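Ticket 234 -- Play kitchen set, pieces missing and basket rim loose
Opened by: Chepkoech Nyaga
Assigned to: Hamisi Rugemalira
Status: waiting on customer

December 3, 2024, Chepkoech Nyaga
Got the Fudik play food set for our toddler room at Gistby. The rim on the produce basket pops up on one side when the basket is full. The packing slip also lists a bread roll and I can't find one. Order ends in 198.

Hamisi Rugemalira
Thanks. Please take everything out of the basket, press the rim down all the way along and try again with the food back in. Which pieces do you have?

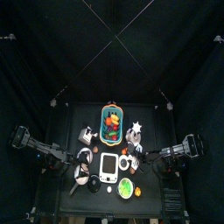

Chepkoech Nyaga
Orange, banana, eggplant, tomato, green pepper and strawberry all go in the teal basket. No roll. I pressed the rim down and it held until one of the kids carried it across the room, then the same side came up again.

Hamisi Rugemalira
Checked with Borghild Lundgren in parts. The roll was dropped from this set in February and the slip was never updated, so nothing is missing from your box -- sorry for the confusion. The rim should stay on. I can send a new basket from Jetatthorpe. You can keep the old one. Please confirm the delivery address.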